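**Ticket 740 – drawer on the teal box sticking, Birnness kitchen corner**

Status: open, waiting on Cenham for a part
Opened: Tuesday, first thing

Hello all, and thank you for being so patient with me on this one. The bottom drawer of the teal box has been catching again. It slides out nicely for most of its travel and then drags on the left side, and you have to give it a little wiggle to get it home. I know we said in May that it was sorted, so apologies to whoever has been wrestling with it since!

What I've tried so far:

- Took the drawer right out and wiped the runners down with warm soapy water. Better for a morning, then back to its old ways.
- Rubbed a bit of candle wax along both sides, as the Veteck leaflet suggests. Smoother, but it still drags.
- Checked the box was sitting level. It wasn't quite, so I slipped a folded card under one corner – no real change.
- Tried it empty and then with the blocks in. Same either way, so I don't think weight comes into it.

My best guess is a worn left runner. Stefanou list a 300 mm pair, but ours looks shorter to me, so I've asked Cenham to confirm the size before anyone spends money (their reference is 169, if you're ringing them).

In the meantime please do carry on using it, just gently. The cup rack behind can stay where it is, as the box doesn't need to come forward for the new runner to go in. 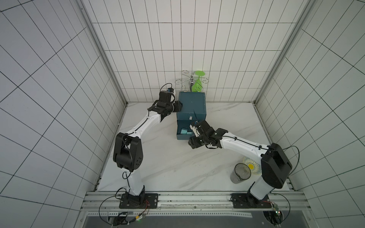
*Bottom drawer open with the two blocks inside, cup rack behind the box.*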